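Best way to deal with a big open metal bin that's scratched inside?

Asked 2021-08-31 in Storage and Workshop

I've got my hands on a big grey metal bin, rectangular, open top, sides that flare outwards, and I want it for keeping odds and ends in. The far side has some thin pale scratches near the top and a few specks lower down. Do I need to repaint the lot, or is a wipe enough? Also, how do you get things out of the bottom without folding yourself in half?
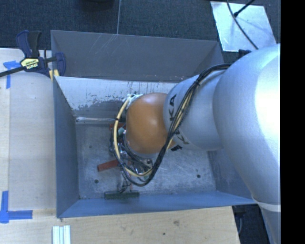
Vavcombe: Leave the paint alone. Pale scratches on sheet metal are nearly always just scratches. Run a fingernail across one, and if it doesn't catch, forget about it. If it catches, or there's any orange dust, rub that bit down with fine wet and dry and dab on some metal primer. Washing-up liquid and warm water for the specks. I repainted one of these a couple of years ago, the whole inside, two coats, and by December it looked exactly as it had before, only with a smell.

As for reaching the bottom – raise it. Mine is on a low platform made of old bed slats and my back has stopped sending letters of complaint. Flared sides are good for this, you can lean in a bit further before the rim gets you in the ribs.

4 people found this helpful

Pevanik: Agree about the paint, disagree about the platform. Mine was 89 cm to the rim once I'd put it on blocks and then I couldn't see in. Put a false floor in it. Bit of board on four upturned crates, job done, and you can keep the things you never want to see again underneath.

Do measure your doorway first. I didn't. The bin was 152 cm long and lived in the garden for a fortnight.

1 person found this helpful

Martinelli: just get plastic tubs

Comment from the asker: Fingernail test passed, so no painting, thank you. Going with the false floor. Martinelli, I have plastic tubs. They are what's going in the bin.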